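3.2 Playlists as a seasonal habit

I came to this part of the study as a fan first, and I should own that. I've been making mixes since my cousin in Dusholm handed me a burned CD of Vietnamese ballads one December, so when our 81 listeners started telling me about their winter playlists I had to stop myself from swapping song titles for the whole interview (I didn't always manage it). What I wanted to know was pretty simple: do people who don't speak a language go back to songs in it once the season that brought them in is over?

Mostly, yes! Over 80 percent of the songs our listeners saved in a language they couldn't follow were played again in the next season. Ballads held up better than dance tracks, and that surprised me, as I'd guessed the words would matter more in a slow song. Several people told me they sing along anyway, making up syllables as they go. The Skekum listeners did this more than the Prodholm group, but with only 5 people from Skekum I wouldn't lean on it very hard.

Where people listened mattered too. Kitchens came up again and again, way ahead of cars and gyms, and the songs played there were the ones that lasted longest (Figure 2).

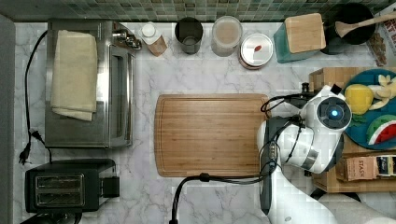 Figure 2. Kitchen counter with cutting board, toaster oven and toaster.

Xuân Từ thought I was giving the room too much credit, and told me that a song you hear every evening is going to stick wherever you happen to hear it. Fair point, and our diaries can't really pull the two apart. We asked for the place and the song title but not how many times it was played, so repeat listening is folded into everything in this section. I come back to it in Section 5.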